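Handheld gripper demos: why did my policy get worse when I added more data?

Posted in: Robot learning, data collection

softlanding_kit

Hi all, long question, sorry in advance. I'm trying to reproduce the main result from the Girnatex write-up, the one where they train a pick-and-place policy only on demos recorded with handheld grippers and then run it on a real two-arm setup. For anyone who hasn't read it, the claim is that you can skip teleoperation completely if your gripper tracking is decent and your demos are varied enough.

We did our first batch in June. One room, one table, mugs and small boxes, 90 demos. Trained overnight, put it on the arms, and it was kind of great! It got the mug on the coaster often enough that I called people over to look. So of course I figured more is better, and we kept going until we had 500 demos. Same room, same table, same mugs. Retrained with the same config, and the new policy is worse. It hovers. It comes down over the mug, stops a couple of inches short, drifts sideways, and sometimes closes on nothing.

Things I've already checked: the loss curve looks fine, the camera calibration hasn't changed, and the gripper width is being logged properly. I also tried training on a random 90 out of the 500 and got something in between the two. What I can't work out is whether this is a known thing with the method or whether I broke something. Did anyone else get the Girnatex numbers to hold up? And how varied is "varied" supposed to be?

mallow_and_bolts

Need more epochs probably. 500 demos with the config for 90 is undertrained. Bump it up and see.

softlanding_kit

Tried that last night, should have said. Twice the epochs, same hovering, only now it hovers with more confidence.

tin_orchard

OK, I've been down this exact road, so let me dump everything I know.

First, the hovering. When I had it, it was a timing problem. With handheld demos the image and the gripper pose come from different places, and if they're off by a few frames the policy learns to act on a slightly stale picture. On a small set you may get away with it if you were all moving slowly and carefully (everybody does in the first week, then you get good at it and speed up!). Look at the average hand speed in your first 90 and compare it with the later ones. I'd bet money the later ones are faster. In our data the lag was 8 frames, and fixing that alone got rid of most of the sideways drift.

Second, pauses. People who've done the same task a hundred times start resting over the object while they think about lunch. I do it. The policy sees a lot of "gripper above mug, not moving" and copies it faithfully. We trim any stretch where the gripper is still and the width doesn't change, except right around a grasp. Go easy with the trimming or you'll lose the settling motion before the fingers close, and you do want that.

Third, and this is the part of the write-up I think people skim: their variety mostly comes from places and objects, and the demo count per place is pretty low. We ran a little version of that comparison ourselves, under the project name Hladun. Same total number of demos both times, once all in the lab and once spread over 29 spots. We kept the arms, the test table and the training config the same. The spread-out one was clearly better on a table it hadn't seen, and a touch worse on the lab table. So if you only ever test in your own room you might not see the benefit at all, and I'd hold off on saying the result doesn't reproduce until you've tested somewhere else.

We also stopped using mugs for everything. Soft, leafy stuff is a pain, but it gave us grasps from angles we never used on boxes. One of our sessions with the fake bouquet and a pink cup, up on the second-floor landing by the railing:

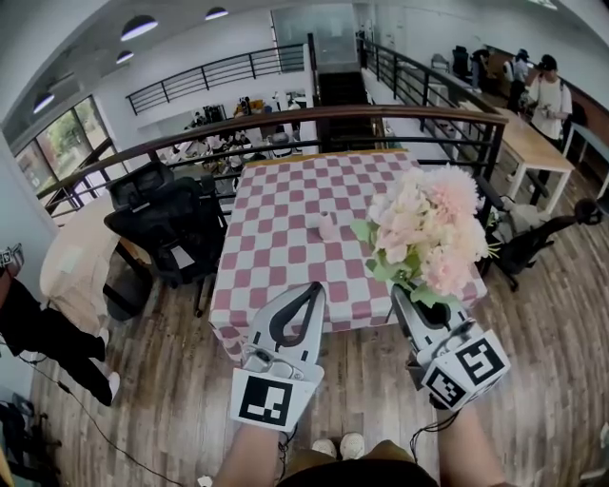

brackishpaul wrote back that he'd be careful with the places-over-count idea, because his group at Mundberg tried it with very few demos per place and the policy never learned the grasp properly on any object. His advice was to get one object solid first and then start moving around. I think that's fair, and it doesn't really clash with what we saw. We already had a decent lab set to mix in.

Couple of smaller things while I'm here. Check your markers under the actual light you record in. Glare on a square can make the pose jump for a frame or two, and a jump like that in the middle of a grasp is poison. We throw out any demo where the pose moves farther between two frames than a hand could manage. And please don't pick your checkpoint by loss. Ours had nearly no relationship to how the arms did.

If you want an order to try it in, I'd go: measure the lag, trim the pauses, retrain on the full 500 without touching anything else, and only then go record in new places.

softlanding_kit

This is so helpful, thank you! Just plotted hand speed and yep, the later demos are way faster. I feel a bit silly. I hadn't measured the lag since we swapped the capture card, either, so that's tonight's job.

@tin_orchard, how do you measure it? We've been filming a clock on a monitor, which felt sloppy.

tin_orchard

Clock on a monitor is fine for the camera side, but it tells you nothing about the pose side. Wave the gripper back and forth in front of something with strong edges, pull the motion out of the video, and slide it along the pose track until the two line up. Do it at the start and at the end of a session, ours drifted over an afternoon. There's an alignment script in the Serberg tools that does the sliding part for you, just watch out for the default frame rate, it didn't match our camera.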